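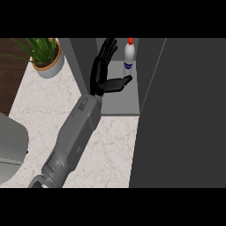 A white bottle in a grey compartment, at the edge of a pale countertop.

Loan repaid, second loan approved

Divina Tolentino of Baluyot has completed repayment of her first loan through the Altivine small business program. The loan of $839 allowed her to buy a secondhand sewing machine and fabric for school uniforms, which she sells from her home.

Her second loan, in the amount of $1,119, was approved on 3/10/26. Ms. Tolentino will use it to buy a cutting table and to stock up on thread and buttons before September, her busiest month. Repayment is set at 20 monthly installments.

Members with questions about second loans may contact Rommel Enriquez at the Baluyot office — applications are accepted all year.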